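Subject: Re: [satstead-parents] Kids who shut down instead of melting down
From: Ilse Stöcker
Date: Sun 4 March

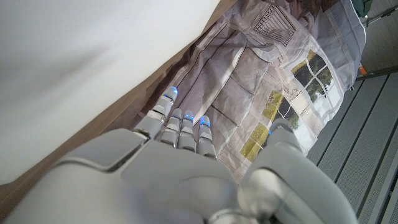 Gray robotic hand, blue fingertips

Thanks for the replies so far. I'm going to answer Tiedemann's message in pieces because it raised two separate things and I'd like to keep them apart.

> My daughter is eight and doesn't have tantrums. She goes quiet.
> If something goes wrong at school she comes home, sits on the
> stairs with her coat on and won't say a word until supper. My
> husband thinks we should leave her alone. I keep asking her what
> happened and it makes it worse. Has anyone been through this?
> Also, is the Undero workbook worth the money?
> — Tiedemann

On the quiet spells: yes, we went through this with our son from first grade until the end of third. He would go under the dining room table. I asked questions, he pulled his knees up, and I asked more questions. It took me a long time to notice that I was asking for my own sake. I wanted to stop worrying, and he could tell.

What we changed was pretty small. When he came in looking like that, I said one sentence, usually "I'm in the kitchen if you want me," and then I went to the kitchen and stayed there. I didn't come back to check. Some days he came in after ten minutes and some days it took almost 69. I know the number because I was staring at the oven clock. He rarely told me the whole story. He'd say something like "Recess was dumb," and I'd say, "Sounds like a bad recess," and go on peeling carrots.

The talking mostly happened later, in the car or after lights out, when we weren't facing each other. I think your husband is partly right about leaving her alone, but I would make sure she knows where you are. My parents left me alone too, and what I took from it was that they'd rather not hear about it. I still catch myself saying "fine" to my husband when I'm not.

One thing that backfired: the feelings chart on the fridge. He pointed to "happy" every day so that we'd move on. We took it down in May and he didn't ask where it went.

On the workbook: we have the Undero one and used maybe a third of it. The drawing pages are good. The pages where the child rates the feeling from 1 to 6 were a chore and we skipped them. If you can borrow a copy first, do. Mine has pencil in it, but you're welcome to it, and I can leave it at the Satstead library desk under your name. Jisimex also has a card set that does much the same thing and takes up less room. We only used it on trips.

If she stops eating, or starts getting stomachaches on school mornings, I'd talk to the pediatrician and not wait on it. We did wait, and I regret that part. Her teacher may know something too. Ours had seen him go silent after group work and hadn't thought to mention it — she assumed he was just tired.

Does she do it on weekends, or only on school days?

Ilse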